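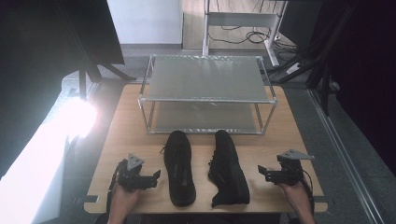 Two black trainers on a table, with an empty rack behind them.

Why do shoes smell?

Category: Everyday Science > Your Body and Your Clothes

Print this page | E-mail this page

12/9/22

Everyone's shoes smell sometimes. It happens to babies' shoes a little, to grown-ups' shoes quite a lot, and to football boots most of all. The smell comes from very small living things called bacteria, and from what they eat.

It starts with sweat

Your skin is full of tiny holes, much too small to see. Sweat comes out of them. Each hole is the end of a little tube, and at the bottom of the tube is a sweat gland, which makes the sweat. You have sweat glands nearly all over your body, but they are packed very closely together on the soles of your feet and the palms of your hands.

Sweat is mostly water with a bit of salt in it. Its main job is to cool you down. When water dries off your skin it takes some heat away with it. You can feel this if you lick the back of your hand and blow on it.

Your feet sweat on cold days too, and when you are nervous. Inside a shoe the sweat cannot dry off very easily. It soaks into your sock and then into the lining of the shoe.

Fresh sweat has hardly any smell at all. If you could collect some from a clean foot and sniff it straight away, you would probably not notice anything.

Then come the bacteria

Bacteria are living things made of just one cell. They are so small that 1000 of them, lined up in a row, would stretch only a millimetre or so. They live on everybody's skin, however often you wash, and most of them do you no harm. Some are useful, as they take up the space that nastier germs would like to have.

Bacteria on your feet like three things – warmth, damp and food. A shoe with a foot in it has all of them. The food is sweat and dead skin. Your skin is always making new cells underneath and losing old ones from the top, and a lot of those old flakes end up in your socks.

When bacteria eat, they make waste. Some of the waste is an acid that smells sour. Some of it is a gas that smells like old cabbage. Your nose picks up both together, and that is the smell of feet.

What has cheese got to do with it?

People often say that feet smell like cheese. They are right. Some cheeses have their rinds washed in salty water while they ripen, and the bacteria that grow on these rinds are close relations of the ones that live between your toes. They make some of the same smells.

Régis Vasseur makes a washed cheese called Fillatine, which has an orange rind and a very strong smell. He wipes each cheese with salt water and turns it over, and he does this for 7 weeks. The cellar is kept cool and damp all that time. He told us that visitors usually hold their noses on the way in and have stopped noticing by the time they leave.

That last part happens with shoes as well. Your nose gets used to a smell that stays the same, and after a few minutes your brain stops paying attention to it. This is why other people may notice your shoes before you do.

Why some shoes are worse

Shoes made of plastic or rubber keep the damp in. Shoes with mesh or cloth tops let more air through, so they dry faster. Leather is somewhere in between.

Socks make a difference too. A sock soaks up sweat before it gets to the shoe, and a sock can go in the wash. If you wear shoes with bare feet, the lining has to take everything.

Age matters as well. When children start to turn into teenagers their bodies change, and many of them begin to sweat more.

What you can do

Wash your feet every day with soap, and dry them properly, especially between the toes.

Put on clean socks each morning. Change them again after sport.

Undo the laces and open the shoes up wide when you take them off. Leave them somewhere with plenty of air, and not shut in a bag or a cupboard.

If you have two pairs, wear them on different days. A shoe can take a whole day to dry out inside, even when it feels dry to your fingers.

Scrunched-up newspaper pushed down into the toes will soak up water. Take it out when it gets soggy and put fresh paper in. Do not put shoes on a hot radiator, as the glue can come loose – and they will smell worse while they are warming up.

Some people put shoes in the freezer. The cold stops bacteria growing for a while, but many of them survive and carry on once the shoe warms up again.

Words to know

Bacteria: very small living things made of one cell.
Gland: a part of the body that makes something, such as sweat or tears.
Rind: the outside skin of a cheese.

Written by Évan Rolland

Print this page | E-mail this page

More in Everyday Science
Why do we yawn?
Where does dust come from?
What makes onions sting your eyes?
How does soap work?
Why do fingers go wrinkly in the bath?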